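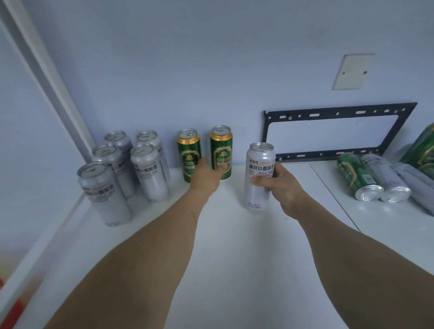 Mudstead progress report, second quarter of the grant
9/7/25

We have a working page editor! Since the last report Mudstead has gone from a pile of sketches and half-finished screens to something you can open in a browser, lay out a small magazine in, and send to a friend as a link. It still falls over if you paste in a very long story (more on that below), but the test group has been making real zines with it and I've loved reading them.

What got done

The grid is in. You can drag a text box or a drawing onto the page and it snaps to the columns, and the columns can be changed later without wrecking what's already there. That took far longer than planned, and we rewrote it from scratch in January.

Page turning is smooth on phones now. The old version redrew everything on each swipe, so we moved to the Erkadow drawing library and the stutter went away.

We also have 9 starter templates, all drawn by hand, including a fold-out comic strip that I didn't think we'd manage. Sleiman, our headline typeface, is finished in two weights. The italic is still a sketch.

Numbers

Test accounts: 441
Pages published: 700
Templates still to draw: 2

What's still rough

Long text. Anything that runs over several pages loses its line breaks when you save, and we haven't found the cause. Undo works for moving things but not for deleting them, which testers have been (rightly!) loud about. The color picker needs another pass too.

Money

We're inside the budget for hosting. Type design went over, and we covered the difference from the travel line, as agreed by email.

Next

Fix long text first, then undo. After that comes Prakow, the print export, so people can staple their zines together at the kitchen table. A rough build already puts out a clean eight-page booklet and I can't wait to send you one. Please let us know which mailing address to use.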